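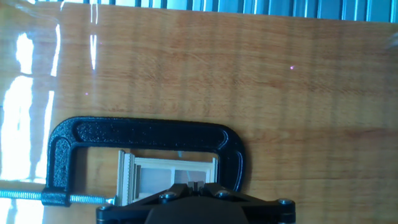 Atia workshops to share the cost of bench robots under new planning scheme

30th March

Small workshops in Atia that have been wondering whether a robot arm has any place on their benches, and how on earth they would pay for one, will be able to get help with both questions from this spring. The Mimero equipment scheme opens for applications today and will run until the end of October, with room for 20 workshops in its first round.

The scheme is aimed at the people who make and mend small wooden things: model makers, frame makers, clock case repairers, toy menders and the many one-room joineries that Atia is lucky enough to have kept. Most of them do their gluing and fitting in clamps on an ordinary table, and most of them have been sent at least one glossy brochure for a machine that costs more than their van. Mimero would like them to be able to read that brochure with a clear head and a budget sheet beside it.

Each workshop that joins will have two planning visits. The first is a long conversation, usually over tea, with a good look at how a job travels across the bench, which parts of it are fiddly or tiring, and how often the same movement is repeated in a week. At the second visit the workshop receives a written plan setting out what an arm and gripper might reasonably be asked to do, what would have to be bought alongside them, and what the whole lot would cost to run over three years. There is no obligation to buy anything afterwards, and a plan that says "wait" or "a better set of clamps would do" is counted as a perfectly good plan.

Dede Agbenyega, who runs the scheme for Mimero, spent many years in a family joinery before she moved into equipment advice, and she is fond of reminding people that the arm is only one line on the sheet.

"I have sat at a good many kitchen tables with people who had saved up for the arm and hadn't put a penny aside for anything else," she said. "Then you start adding it up together. You need a gripper, and very likely a second pair of fingers for it, because the pair that suits a thick rail won't be kind to a thin one. You need something to hold the work still. You need a day or two when you aren't earning because you're learning. None of it is frightening once it's written down, and I do love the moment when somebody sees the full figure and says, oh, well, we could manage that by next year."

The planning visits carry a single fee of £400 for each workshop, which can be paid in two parts. Workshops that go on to buy may then apply for a grant of 25 per cent towards grippers, fingers, clamps and fixtures, up to a limit of £1,000. The grant does not cover the arm itself, though the written plan can be used to support a lease or a loan, and Gatti, the scheme's leasing partner, has agreed to accept it in place of its own site survey.

Training will be given by Stalline at its premises in Atia, in small groups and mostly in the evenings, so that nobody has to shut up shop to attend. The sessions cover safe setting up, gripping small and delicate parts without marking them, lighting a varnished or shiny surface so that a camera can cope with the glare, and simple upkeep. Apprentices are very welcome and come free with a paying member of the same workshop.

"Bring the awkward job," added Ms Agbenyega. "Bring the thing that makes you sigh when you see it on the list. We'd much rather plan around that than around something tidy, and if you have to carry it in still in its clamp, please do, we'll hold the door."

Applications are open to any workshop in Atia with its own premises, including shared ones. Forms can be collected from the Mimero office or requested by telephone, and a member of the team will gladly go through them with anyone who finds paperwork a trial. Places are offered in the order in which completed forms arrive, and those who miss the first round will be kept on a list for the next.

Notes to editors

Mimero advises small workshops on buying, leasing and looking after equipment. It does not sell machines and takes no commission on them.

Dede Agbenyega is available for interview, and visits to a planning session can be arranged with the agreement of the workshop concerned. Please contact the Mimero press desk.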